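Ticket: Hand units drop out of tracking on the hall floor, afternoon shift
Queue: Kindano floor support
Opened by: Kyu-ri Bang
Assigned to: Lefteris Vasilakis
Priority: Medium
Status: Open, monitoring

Problem as reported (K. Bang)
Since the Trudden layout change in November, hand units lose position in the middle of a task. The operator hears the tone, stops, goes back to the start pose and repeats the task. On Thursday my pair dropped 40 times in one shift. Other operators report the same, mostly after 14:00. Mornings are mostly clean.

Second issue, same ticket because I was told to keep it here: repeated tasks are not credited. The Vadent dashboard counts completed takes only. Before the changeover we were packing by hand and rework was logged as rework. Now it is logged as nothing and the shift total looks low.

Lefteris Vasilakis, first response
Please send the unit IDs, the firmware version and a still from the head camera with both units raised at the tub station. Keep the floor as it normally is during work. Do not tidy first.

Kyu-ri Bang
Firmware is 4 on both. Still attached.

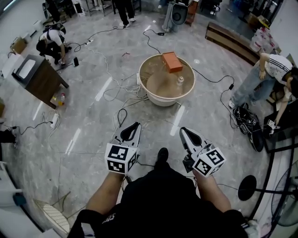 Attachment 1: tub station, both units raised, head view.

Lefteris Vasilakis
Received. Notes:

1. Marker cubes are mounted on both units. The right cube is angled to the right in this still. Angle alone should not cause a drop, but check the clamp for play.
2. Power strips and loose cable on the floor next to the tub. Not a tracking fault, but a trip hazard, and a pulled adapter will look like a dropout in the log. Route cable along the wall where possible.
3. Several people are working close together. If two operators reach into the same area, one set of markers can be blocked from the fixed cameras.

Steps tried:
– Restarted the Ji tracking service. No change.
– Re-ran calibration for the pair. Residual error within limits before and after.
– Swapped the pair with a spare. Dropouts continued on the spare, so the hand units are not the cause.
– Raised exposure on the fixed cameras from 800 to 2,000 microseconds. Worse. Reverted.

The exposure result points to motion blur or glare. I need a view from the gripper camera facing down the hall, taken in the afternoon.

Kyu-ri Bang
Uploaded from the right unit. For the record, the clamp was tight. I also want to repeat the point about takes. Operators are now slowing down near the tub to avoid the tone, and slower takes get flagged by the same dashboard. Two people have asked to go back to manual packing on the late shift.

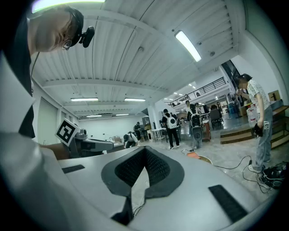
Lefteris Vasilakis
Ceiling tubes are at several depths and the floor finish is light and polished, so reflections are likely at low marker angles. Proposed changes, in order:

– Matte mats at the tub station and along the walking route.
– Replace glossy marker cards with matte ones. Print file is in the shared folder.
– Keep spare tagged equipment covered when idle. Stray markers in view cost the solver time and can cause a false match.
– One operator per station between 14:00 and shift end until the mats are in.

On crediting: the tracker does write an event for every dropout. Vadent does not read it. I have opened a linked request to import these events as "interrupted, system" and to exclude them from the speed flag. Until that is released, supervisors can enter them manually from the daily log.

Kyu-ri Bang
Mats are down at the tub station only. Over an hour this afternoon with no tone. Walking route still drops. Supervisor on the late shift says she has no edit rights for the manual entry.

Lefteris Vasilakis
Edit rights requested. Leaving ticket open until the route mats are fitted and the import is tested.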